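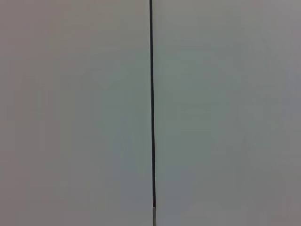 Two pale, flat surfaces meeting at a narrow dark gap, wrist camera view

Task demonstration, also called teaching by demonstration or robot teach-in, is a group of methods in which a person shows a robot arm how to carry out a task by causing the arm to perform it. The motion is stored along with sensor readings and, in most current systems, camera images. The stored material may be played back unchanged, edited into a program, or used to train a control policy that is expected to handle positions and objects not present in the original showing.

Demonstration is distinguished from textual programming, in which positions and conditions are entered as code, and from passive observation, in which a robot is given video of a person working with bare hands.

Methods

Hand guiding

In hand guiding (kinesthetic teaching), the operator takes hold of the arm and moves it through the task. The joint motors are set to a mode in which gravity is compensated and little resistance is offered. Joint angles are read directly from the encoders, so no conversion between human and robot motion is needed. The operator feels contact forces through the structure of the arm. A drawback is that the operator's hands and body may appear in the camera images, and these will be absent when the robot works alone. Arms with high joint friction are tiring to guide, and two arms are difficult for one person to guide at once.

Remote control

In remote control (teleoperation), the operator moves an input device and the arm follows. Common input devices include:

Leader arms, which are small copies of the working arm with matching joints
Handheld controllers tracked in space
Six-axis mice and joysticks
Gloves, used mainly with multi-fingered hands

Leader arms preserve the joint layout and make the limits of the working arm apparent to the operator. Tracked controllers transmit only the position and orientation of the tool, and the joint angles are computed by inverse kinematics. Delay between input and motion is a frequent cause of poor demonstrations. The Jornis leader arm transmits its joint positions at 50 Hz, and its operating manual advises against use on links where the delay varies.

Recording

A single pass through a task is called an episode. An episode normally contains joint positions, gripper opening, commanded positions and one or more image streams, all stamped against a common clock. The start and end are marked by a pedal, a button or a spoken command. Some systems also store a sentence stating the task.

Cameras are mounted at fixed points around the workspace, on the wrist, or both. A wrist camera keeps a constant relation to the gripper and gives useful detail during the last part of an approach. Its view changes with every motion of the arm, and at short range it may contain nothing but a plain surface. Fixed cameras retain the general layout but are easily blocked by the arm itself.

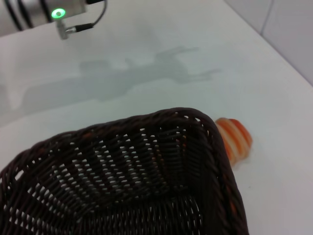
According to Fadime Gündoğdu, operators should be allowed to see only what the cameras see, on the grounds that a person standing next to the table will make use of things the policy can never learn from its images. Stellan Tveit has disputed this, arguing that operators confined to a screen work slowly and hesitate before each grasp, and that the hesitation is then learned along with the task.

Amount and variety of data

The number of episodes required depends on the task and the learning method. Direct playback needs one. The Inlow collection, recorded by remote control, holds 1723 episodes divided among 30 household tasks, of which 153 were later withdrawn for faults in the time stamps. Object positions are usually changed between episodes, as is the starting position of the arm. Lighting and table surface are changed less often.

Quality

Faults in demonstrations include long pauses, unneeded regrasping, and inconsistent choice between two equally good paths. The last is a particular problem for methods that average over examples, which may produce a path between the two that is suitable for neither. Failed episodes are discarded in some collections. In others they are kept and labeled, and a recovery from a missed grasp is treated as useful material.

Correction during use

In interactive variants, the trained robot runs by itself until the operator takes over, corrects the motion and hands control back. The corrected segments are added to the training set. The Tian controller marks the moment of takeover automatically, while earlier versions of the Milar software required it to be entered by hand after the run.

See also

Imitation learning
Inverse kinematics
Teach pendant
Teleoperation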